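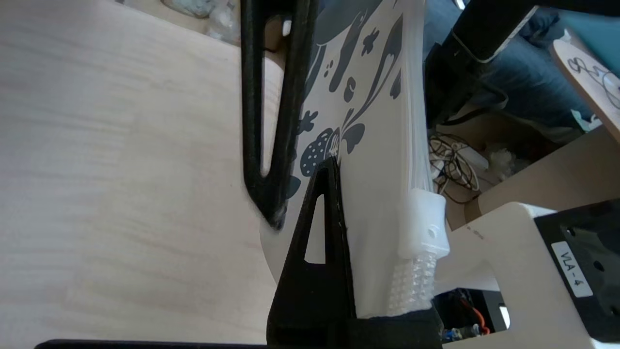

The ferry is off again. I found out the usual way, by standing in the queue at Levdale with a bag of shopping and a slowly warming pint of milk, while a man in a hi-vis jacket wrote NO SAILINGS on the board and went back inside.

It's the diesel this time. One of the Kennedy boats had a leak at the fuel berth overnight and by breakfast there was a sheen from the slipway to the harbour mouth, very pretty if you like that sort of thing. The harbour office says 2000 litres. The people on the bus said a good deal more, but the people on the bus also said it was sabotage.

So they've put a boom across and nothing moves until it's cleared. The Gamis was stuck on the wrong side of it, engines running, with 49 passengers looking at the car park they couldn't reach. They got them off in the end by the old fishing steps, 2 at a time, which must have been a treat for anyone with a pushchair.
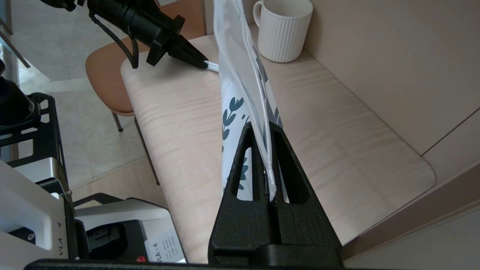
I do feel for the mussel growers up at Flaltitz. They've been told not to harvest until the samples come back, and the samples have to go to the mainland, by ferry. You see the difficulty.

There was meant to be a proper spill kit at the berth. I remember it arriving, because we had a leaflet about it and the leaflet had a cartoon seal. The kit is in a shed, the shed is padlocked, and the key was on the Gamis. It took 30 minutes to get a dinghy out to fetch it - I've known pizzas come faster, and we don't have a pizza place.

Anyway, I walked home and drank the milk. The next update is due at teatime, on the board, assuming the pen holds out.

Share this post (2)

3 comments

saltyknees: The fishing steps!! I wouldn't go down those sober in July.

Northpier: My sister was on board. They ran out of tea before they ran out of biscuits, so morale was mixed.

mrs_t: Is the post coming over by the other boat, does anyone know?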